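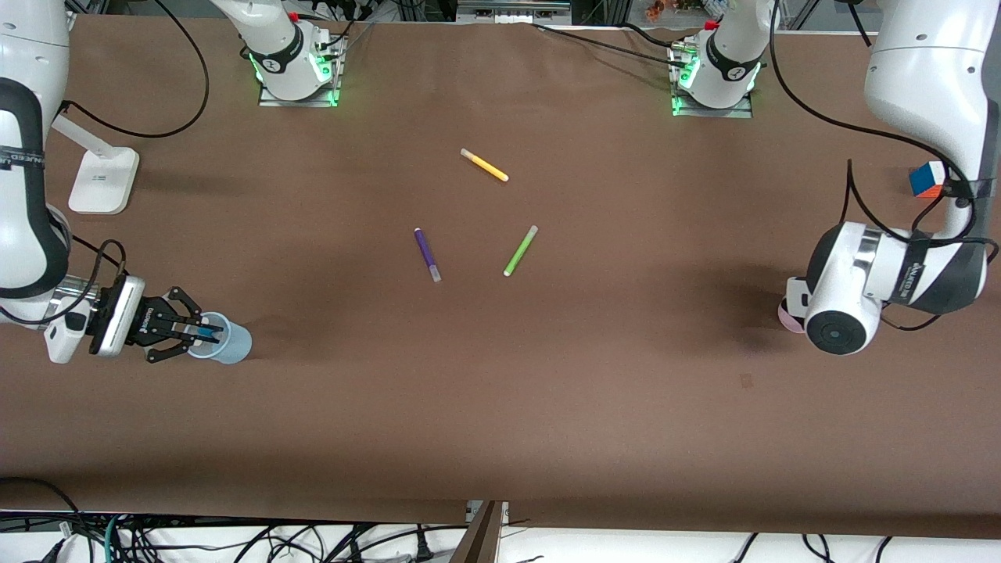
Cell 2, right gripper closed on the cup, markers out on the paper.

Ticket 338 – Minora cell, marker task, working rules
Status: open, waiting on Lestus support

Hello all, and thank you for the quick answer yesterday! I went back through the Riltex checklist with a cup of coffee and I think our trouble is mostly housekeeping (my fault as much as anyone's). The rule says cables must be kept clear of the front edge of the table, and ours are in a real tangle on the floor there, so I'm logging that first.

Second, the spacing rule. Markers should have open paper on every side, and the three in the middle are fine on that score. What I'm less sure about is the approach – the sheet asks for a gap on both sides before the fingers close, and doesn't say whether the gap has to be even. From the wrist camera the pink highlighter has more room on the left than on the right, with neither finger touching it. Would you pass that, or re-center? 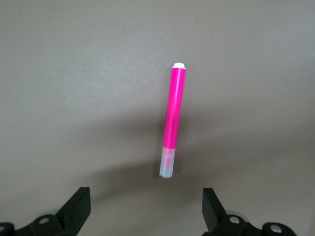 Next steps

1. Tie back the floor cables before the next run.
2. Run 20 slow approaches with the stop button in reach.
3. Ask Tóth for the current wording on centering – our copy is from July.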